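Saturday, 4 pm, dye bench

Back on the madder. Loïc Guérin dropped off the second bag of root from Fleury this morning and it's a much better colour than the last lot, properly orange inside when you snap a piece (the first bag was closer to old cork). I ground a bit of each and labelled them so Odette doesn't mix them up again. Sorry Odette, but you did.

Ran 5 small skeins of the Hesmont wool, all mordanted with alum on the same day, all 10 grams. Kept the pot low the whole time and stirred whenever I walked past. Three came out a good brick red, one's a bit salmon, and one is brown and I'm fairly sure that's me letting the heat creep up while I was on the phone to Porkesow about the late invoice. Again. They want a PO number for an order from February!

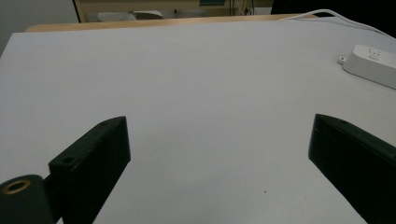 The brown skein bugs me more than it should, so I'm going to dye it over with weld and see if I can drag it toward rust. Colour judging has been hopeless under the yellow bulb by the sink - everything looks like tomato soup. From now on I want skeins compared on a plain pale top like that smooth grey-white one, matte so there's no glare coming back through the fibres. The old pine bench throws orange into everything and I think that's why we argued over batch 21 for half an afternoon.

Odette Lebrun wants to try chalk in the bath next, on account of our water being so soft. Fine by me, but one pinch at a time, and write it down. Also she's found a half tub of Flurkine scour at the back of the cupboard, so no need to order more yet.

To do: rinse the salmon one again, wind off more of the Hesmont, email Loïc for the price on a bigger bag. Pot is soaking, please don't tip it out.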